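Workshop Tips for Recording Good Examples
Notes from the Tristasham workshop, collected by Zubaida Bhutto
Updated 2021-07-03

We record household tasks so that the system can learn them: folding a towel, closing a jar, putting spoons in a drawer. The tips are small, but each one has saved us a day of bad recordings.

1. Prepare the table first
Put everything for the task on the table before you start to record. If you must go away to fetch a spoon, the system learns the waiting also. For the towel task we keep 16 towels folded in the same way, and we take them in order.

2. Check the sleeve and the fingers
The ribbed cover on the hand likes to climb. Pull it down to the base of the fingers, then open the hand fully and hold it upright. All the fingers must stand free of the fabric. Look also at the thumb, where the folds are thick — a fold that sits too high can press on the joint.

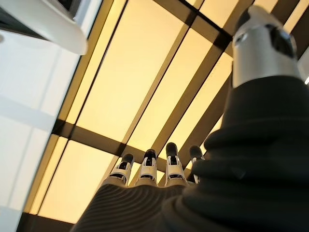 3. Watch the ceiling light
When the hand points up, the wrist camera looks straight into the light panels and the fingers become dark. Leszek Kwiatkowski sets the exposure by hand, with the camera on the table top, and does not touch it again until the task is finished.

4. Move slowly, but do not stop
New people often pause above the object to think. Practice the movement three times without recording. Senyo Dramani says to breathe out when you close the fingers, and for me it works.

5. Keep the mistakes, but give them a name
If the jar falls, finish the recording and mark it "dropped". Do not delete it. From our first 400 recordings of the jar task we kept 85 of this kind, and they were useful later for teaching how to pick up again.

6. Change one thing at a time
Move the jar a hand's width, or turn it, or take another jar. In June we changed all three together and could not say which one made the trouble.

7. Write the label on the same day
One line is enough: task, object, person, result. Şengül Ateş has the list of allowed words, so please ask her before you add a new one.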